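Re: [handheld-demos] Two-handed cloth episodes, when do you throw one out?

Graham Garside wrote:

> We are starting on soft goods at Nerwood next month and I have been reading
> the back posts on this list. Most of what I find is about rigid objects, cups
> and blocks and so on, and the rules people give for keeping or dropping an
> episode don't carry over very well. With a cup it is either on the saucer or it
> isn't.
>
> So, three things I would like to hear about from anyone who has done cloth
> with a pair of handheld grippers:
>
> 1. What do you count as the start and the end of an episode?
> 2. Do you keep the ones where the cloth slips and the person picks it up again?
> 3. Does the background matter? We were going to hang a gray sheet behind
> everything.
>
> Graham

Graham,

We have been at this since January on the Clendberg set, so I can tell you what we do. I don't claim it is right. Some of it we changed twice already.

The numbers first, as you will want to know how far to trust the rest. We have 2254 episodes that passed review, all two-handed, all cloth. Seven people have held the grippers. The cloth is whatever we could get that is long enough to need both hands, and the work is done on a bed, because a bed is where a lot of this stuff gets folded in real homes and because the height is awkward in a way a table isn't. You have to lean, and your wrists end up low and out in front of you. I wanted that in the data.

On your first question. An episode starts with both jaws open and nothing in them, and it ends the same way. We used to start at the first grasp, which seemed sensible since that is where the work begins, but then the policy never learned the approach and would sit over the cloth closing on air. Now the person brings both grippers up, waits a beat, and goes in. It costs a second or two each time. The end is when both jaws have let go and moved clear of the cloth by at least a hand's width. If someone lets go on the left and is still touching on the right when they stop recording, that one goes out.

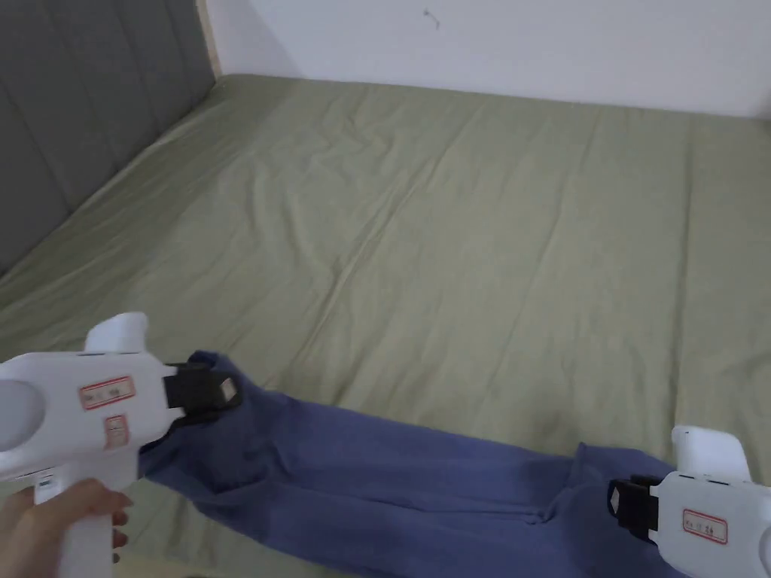
The middle is harder. We split the task into stages for labeling, and the stage that gave us the most trouble is the stretch, when there is a grip on each end and the person pulls the cloth out to see what they have. New people pull it tight. They think tight is neat. But a tight cloth jumps when one jaw slips, and then you have a whip across the bed and nothing useful in the next second of data. We tell people now to leave some sag in it. The sag also gives the model something to look at, in that you can tell from the shape of the dip whether the two hands are level.

Second question, slips. Keep them, but tag them. Wainwright did the first pass of review here and threw out everything with a regrasp in it, and the model we trained on that batch was hopeless as soon as anything went wrong. It had never seen a person recover. We went back and put those in, with a tag at the frame where the cloth leaves the jaw and another where it is caught again. The rule we settled on is that one or two regrasps are fine and anything with more gets looked at by a second person. A slip where the person puts a hand on the cloth to fix it goes straight out, no matter how good the rest is. People do this without noticing. You have a corner hanging there and a free finger and you just tuck it. Warn them about it on the first day and then warn them again.

One thing you didn't ask about is the pause between episodes. We have the person hold both grippers up side by side, jaws toward each other, before each take. They check that both light bars are green and that the two clocks agree. We skipped this in the first weeks and lost nine good runs where the left and right streams were out of step by enough to matter. You can't see it in playback at normal speed. You only find it when the model reaches with one hand a moment before the other and you spend an afternoon blaming the learning rate. 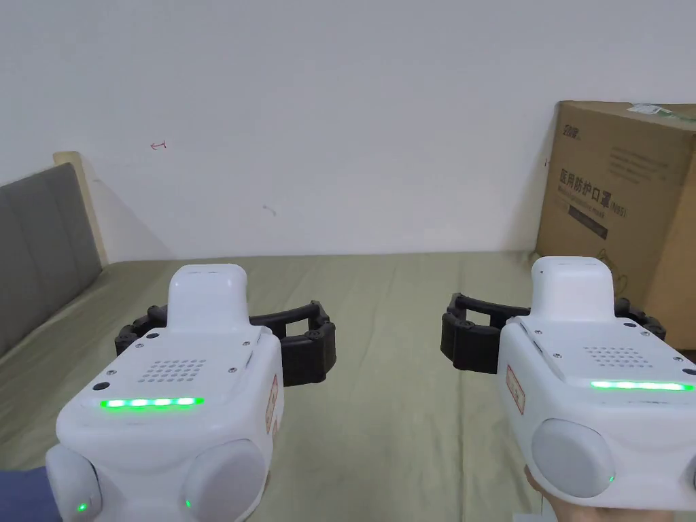
If you do one check, do that one. It takes less time than putting the cloth back where it was. We also do it after any break, even a short one, and after anybody changes a battery.

The other thing that catches people out is how the jaws come together over the middle of the bed. With two grippers of that size it is easy to knock the tips when you bring the corners in for a fold. A light touch is all right and we keep it. A real knock shifts the pose estimate on one side, and from then on the rest of that episode is off by a little. Our reviewer has a plot of the distance between the two tips and looks for the spike. I can send you the script, it is short and not very clean.

On resets: don't let people lay the cloth out the same way each time. They will, if you don't say anything, because it is easier. We have a sheet with starting layouts on it (flat, bunched, one end under, dropped from waist height) and the person works down the list. After a whole pass down the list they swap the cloth. We have used pale ones, dark ones, a striped one that nobody liked, and a couple of thin ones that are hard to get off the bed with these fingers at all. Thin cloth wants the jaw nearly flat to the surface. If your people come in steep they will grab a pinch of bed sheet along with it, and that is another one for the bin.

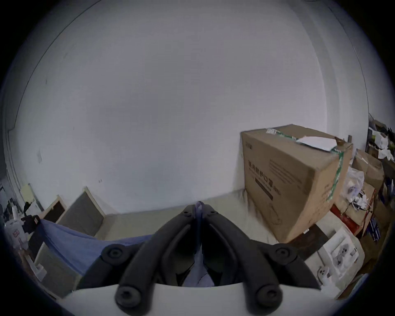 Now your third question, the background. I would not hang the gray sheet. We argued this out with the people at Pident, who wanted everything plain, and we did a batch each way. The plain batch looked nicer and trained faster and then fell over in any room with things in it. Remember that what the wrist cameras see is not what the person sees. The person is looking down at a bed. The gripper camera is very wide and takes in the whole side of the room, so in ours you get the white wall, a big mask carton with green tape down the edge, more boxes stacked up past it, a plastic bag, cords, all of it in behind the fingers. I leave that alone. What I do ask is that the stuff gets moved between sessions, a little, so the model can't use one carton as a landmark. We found an early version doing just that. We moved the boxes to the other wall and it started placing folds well off to one side.

What you do want to keep clear is the part right between the fingertips. With wide lenses the jaws take up a lot of the bottom of the view and the cloth you are holding can be a thin strip between them. If the cloth is close in color to the bed, that strip is hard to make out, for the model and for whoever is labeling. We try for some contrast there. It doesn't have to be much. Blue on green has worked well enough, and black cloth against black fingers has not.

Lighting I have less to say on. We run with the room lights on and the curtains however they happen to be. The only rule is no direct sun across the bed, as it blows out the wrist view when the gripper turns toward it.

Last, on rates, because somebody will ask you. Don't pay or praise by the count. We did for a short while and the episodes got quick and sloppy, with no pause at the start and lots of half-open jaws at the end. We now do two sessions a day per person with a long gap between, and the arms hold up much better. The grippers are not heavy but you feel them when you are leaning over a mattress.

What are you using for the tags? If Nerwood has something better than a spreadsheet I would like to see it. Ours has columns for slip, regrasp, tip contact and hand contact, plus a free text column that has turned into a place for people to complain. I will clean that out before I send you a copy.

I have one open question of my own for the list. When a person folds the cloth and then smooths it with the side of the closed jaw, do others label the smoothing as part of the fold or as a separate stage? We have it both ways at the moment, depending on who did the labeling, and I need to pick one before we add any more.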